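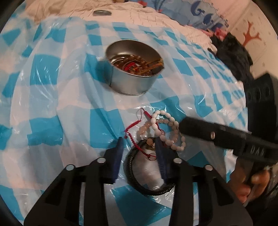
A tin of beads and cord on a checkered tablecloth.

Mudora Regional Film Fund: First Feature Awards and Spring Call

The Mudora Regional Film Fund has confirmed its support for two first features that will go before the camera this year. The decisions were taken at the December meeting of the selection panel and were communicated to applicants in writing before the end of that month. Contracts with both production companies have now been signed.

The first award goes to "The Salt Ledger," written and directed by Manuela Vitale and produced by Gatti Pictures. Ms. Vitale has worked as a script editor and second-unit director, and her short film "Low Water" was shown in the Fund's touring program two seasons ago. Her feature follows a bookkeeper who returns to the harbor town of Ulel to close her late father's business and finds that several of his debts were never written down. Principal photography will take place in Ulel over six weeks, with a further week of interiors at the Bridon studio.

The second award goes to "Second Whistle," the debut of the actor Ilango Reddy as a director. Mr. Reddy will be known to many members for his stage work and for his supporting roles in television drama. He has written the script himself and will not appear in the film. The story is set among the players and families of a railway football club in the year the line is closed. Casting is under way, and the production intends to fill most of the younger roles with performers who have not worked on screen before. Open auditions will be held at the Bridon studio, and details of times and required materials will be sent to all registered drama schools in the region.

Terms of support

Both awards are made under the First Feature program, which covers up to 50 percent of an approved budget. The remaining finance must be in place before the first payment is released. In each case the Fund pays in four parts: on signature of the contract, on the first day of photography, on delivery of a rough cut, and on delivery of the finished film with its accounts. Producers are reminded that a change of director, principal location or running time requires written consent from the Fund. Requests should reach the production office ten working days before the change takes effect.

The panel considered 80 applications in this round. A majority of the scripts were dramas, with a smaller number of comedies and very few thrillers or films for children. The panel noted that the general standard of writing was high, but that many of the budgets submitted did not allow enough for sound work and music. Applicants who were not successful may request written comments on their script. Such requests are accepted until the opening of the next call and are answered in the order in which they are received.

Screenings for members

The spring preview season will again be held in the smaller theater at the Bridon studio, which seats 200. The season opens with a restored print of the harbor drama "Nine Lamps," followed by four recent features made with the Fund's assistance. Each screening will be introduced by a member of the cast or crew where schedules allow. Members may reserve two seats per screening through the box office. Seats not collected fifteen minutes before the start will be released to the waiting list.

Latecomers will be admitted at the discretion of the house manager. The parking area behind the studio remains closed while drainage work continues, and visitors are asked to use the public lot on the north side.

Notices for producers

The revised schedule of rates for studio hire takes effect with bookings made after 1 February 2023. Bookings already confirmed will be honored at the previous rate. Productions holding a current award from the Fund continue to receive a reduced rate on stage hire and on the use of the dubbing room - the reduction does not extend to equipment or catering.

The props and costume store will be closed to visitors for one week in the spring for stocktaking. Items on loan should be returned, cleaned and labeled, before that date. A refundable deposit of $100 now applies to each loan made to a student production. Loans to productions under contract with the Fund are not affected.

Next call for applications

The next call under the First Feature program opens in the spring and will remain open for eight weeks. Directors must live or work in the region and must not have completed a film of more than seventy minutes. A full application consists of the script, a statement by the director, a budget summary and a letter from the producer confirming availability. Incomplete applications will be returned without assessment.

An information session for new applicants will be held at the Bridon studio in the second week of the call. Ms. Vitale has agreed to speak about the preparation of her own application and to take questions from the floor. Places may be reserved through the production office.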